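Lika Gripper Bench: Frequently Asked Questions
Last revised June 19, 2020

What does the bench compare?

Two multi-finger hands, the Fumari and the Nseir, each mounted as a left and right pair on the same upper body. The Prulico controller drives both. We also compare head cameras, but those results are kept on a separate page.

Why not use published grip force figures?

Published figures are usually taken on a cylinder clamped to a load cell. Our users move flat, wide and awkward parts, often with a second person on the other side. Grip force on a cylinder predicts very little about how a hand holds the edge of a panel.

Which tasks are in the current set?

There are 16 tasks. Most are single-arm picks from a bin or shelf. The remainder need both hands, and four of those are shared carries, in which a person holds one side of the object and the robot holds the other.

How is a shared carry scored?

Each trial gets three numbers: peak contact force at each fingertip, height difference between the two hands, and time from the start command to release. A trial is void if the operator presses the stop button. Void trials are reported, and they are not averaged in.

How should the hands hold a panel?

Palms below the near edge, one long finger of each hand on top with the tip pressing down. The human partner takes the far edge. Keep the two hands at matching positions under the left and right halves of the edge, or the panel will yaw when the partner shifts grip.

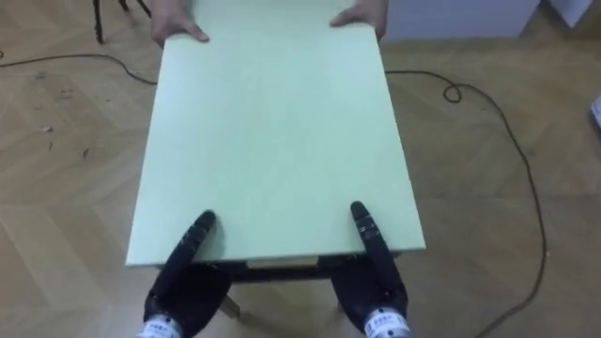

How many trials are needed before two hands can be compared?

Run 105 trials per hand per task. Fewer will separate a good hand from a bad one, but the gap between the Fumari and the Nseir on most tasks is small enough that short runs give a different ranking each time.

Can the trials be split over several days?

They can, provided the calibration routine is run at the start of each session. Tendon tension drifts overnight on the Nseir. The Fumari is geared and drifts less, but it gets the same routine so that the logs match.

What control rate does the Prulico use?

The arm loop and the finger loop run separately. Finger commands are accepted every 10 ms. Sending them faster has no effect, and the extra messages are dropped without a warning. Check the sequence numbers in the log if motion looks uneven.

Does the controller know that a person is holding the other side?

It has no explicit model of the partner. In carry mode the arms are compliant in the vertical axis and stiff in the other two. Vertical load changes are treated as a request to follow. If you want the partner to lead sideways as well, lower the lateral stiffness in the task file, then repeat the baseline trials.

Which hand did better on panels?

The Fumari had lower peak fingertip force. The Nseir released faster. Height difference was the same within the error of the measurement. We do not publish a combined score, as the weighting depends on whether the part has a finish that marks easily.

How long do the fingertips last?

We replace tip pads every 3,000 contacts. Wear on the pads changes friction before it is easy to see, so go by the counter in the log. Surface scuffs along the finger links can be ignored unless a joint binds.

Can I submit results for another hand?

Yes, if it fits the standard wrist flange and accepts position commands from the Prulico. Send the raw logs along with the summary. Summaries alone are not listed. Hands that need their own controller will be considered after the October update.

My force readings are offset by a constant. What is wrong?

The sensors were most likely zeroed with something touching the fingers. Open both hands fully, raise them clear of the work, and zero again. If the offset returns within one session, replace the wrist connector before replacing the sensor.

Who maintains the task files?

Zaid Kanaan. Include the task file version and the controller firmware version with any report.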